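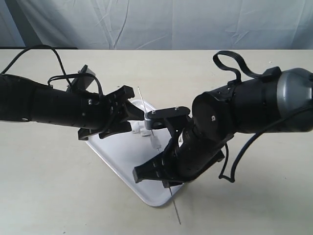
Two Arms, One Tray: Gripper Trials at the Olmedo Bench

We spent most of August finding out which fingers we liked. The catalog for the Irkatus hand runs to 36 pages and has a very nice section on precision. The Prerkum hand came with a folded sheet and a bag of screws, two of which fit. Florencio Calvo ran the trials, Adoración Soler kept the notes, and I made the coffee and wrote this page.

The trial itself is dull on purpose. Small parts go in a tray, and a pair of arms has to pick them up, hold them and pass them across. Each setup gets 45 minutes, after which Florencio is allowed to change one thing. He usually asks to change four.

We began with long flat fingers on both sides, mostly out of optimism. They're good at reaching into a tray and terrible at forgiving you. Come in a hair too low and the fingertip finds the rim, the arm complains, and Adoración writes "rim" in the notebook. There is a lot of "rim" in the notebook.

Thin stock was the part everyone wanted to see. A thick part tells you very little, as any gripper will hold a thick part and look pleased with itself. A thin one rolls, slides, and swings around to point at whoever is standing nearest.

Handoffs went better once we quit letting both arms be clever. One holds still, the other comes to it. Florencio had argued for this in the first week and has been gracious enough to bring it up only at lunch.

Clear plastic remains the enemy. The camera we had on loan from Kolholm treats a transparent clip as a rumor. We tried a darker tray, then a lamp from the side, then a different lamp from the same side, and ended up going back to the white tray with the blinds down, which was where we'd started.

Cables deserve their own gallery. Leave too little slack and the wrist stops short; leave too much and you've built a snare. We rerouted the lot five times. Adoración's current rule is that a cable may do what it likes so long as it does it behind the elbow.

Scores, for those who scroll down for scores: after some 2,000 grasps, the Irkatus hand was better on the small stuff and the Prerkum hand was easier to put back together, a thing we got to check more often than planned. We're keeping one of each, so the spare parts drawer now has two labels and no room.

Soft fingertips are next. They arrived in the wrong size, and Florencio is trimming them with scissors.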